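Home About Archive Contact

Measuring standby power in a small flat

In December I changed electricity plans and went through the old bills first. The meter in the hallway showed 1,449 kWh since the last annual reading, and I wanted to know what share of that was drawn by devices that were switched on at the wall and doing no work.

The method is simple. I used a plug-in meter, a Ploketti, left on each outlet overnight. Short readings are of little use for low loads. Many power supplies draw in pulses, and the display jumps between zero and a few watts. The accumulated figure after eight hours is better.

The worst item was an old stereo amplifier, which drew 45 W with the volume at zero. It has no standby mode at all. The power button on the front mutes the output stage and leaves the transformer and most of the circuitry running. Left on all year, that comes to just under 400 kWh. It now has a switched outlet strip, and I turn it on when I want to hear something.
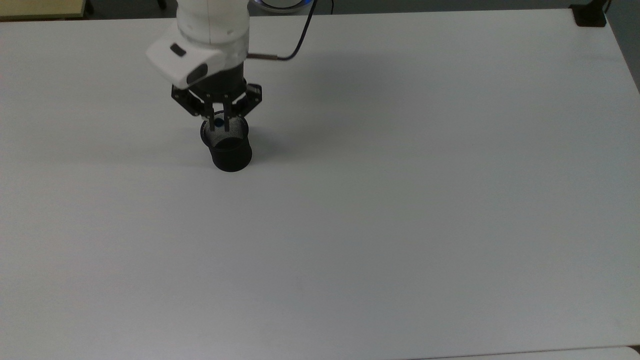 White arm, black gripper, white tabletop.

The router and the modem together stay on permanently and I have no plan to change that. Keabetswe Zulu wrote to me after the last post to suggest a timer for the night hours. I tried it for a week. The modem took several minutes to get its line back each morning — tolerable, but the saving was too small to keep the timer.

Phone chargers with nothing attached did not register on the meter. The lowest load it can resolve is probably above what they use, so I have entered them as zero.

The refrigerator is a separate problem. It cycles, so it needs at least a full day of logging, and the result depends on the kitchen temperature. Indrek Dzene lent me a second meter to check mine against. The two disagreed slightly at low loads and matched well above 200 W. I will log the refrigerator again in summer with both meters in series and post the table then.

Filed under: household, measurement

Share 12 | Comments 4

Older post Newer post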